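Flulby Two-Arm Recording Station

Product page – last updated September 7, 2026

Flulby is a tabletop station for recording demonstrations with two arms. You move the leader arms, the follower arms do the job, and every joint angle, gripper position and camera view goes into one episode file with matching timestamps. We built it at Stimasby for our own training work, and we still use it every day. We love this thing!

What a session is like

Pick a task, press the foot pedal, do the task, press the pedal again. If you fumbled a grab, a long press throws the episode away and you go again. New operators usually have the hang of it after a morning, and then it gets fun – you start finding cleverer ways to hand things from one side to the other.

We tell everyone to start with pens and a cup. It sounds too simple, but a thin pen has to be held at the right angle, lifted over the rim and let go at the right moment, and a light paper cup won't forgive a bump. Swap the cup position every few episodes. Start some with the cup empty and some with a marker already in it, so the model doesn't learn just one picture of the world.
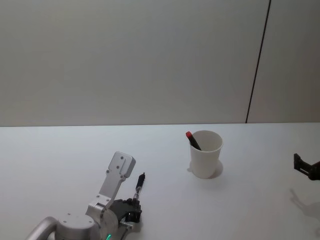
What's in the box

Two follower arms with parallel grippers
Two leader arms with trigger handles
Head camera and mast, plus two wrist cameras
Foot pedal, power supply and clamps
Buschmann task pack: 11 starter tasks with printed setup cards

Specs

Recording rate: 60 frames per second, all cameras
Episode length: up to 60 seconds by default, longer if you change the setting
Storage: removable drive, 169 full-length episodes before you need to swap
Table: any flat, steady top; pale, matte surfaces give the cleanest video

Software

Flender, our recording app, comes with every station. It plays back an episode right after you finish it, lets you trim the dead time at either end, and flags dropped frames in orange. The November release adds side-by-side playback – we have been using the test build and don't want to go back.

Spare finger plates and pedal cables are on the parts page.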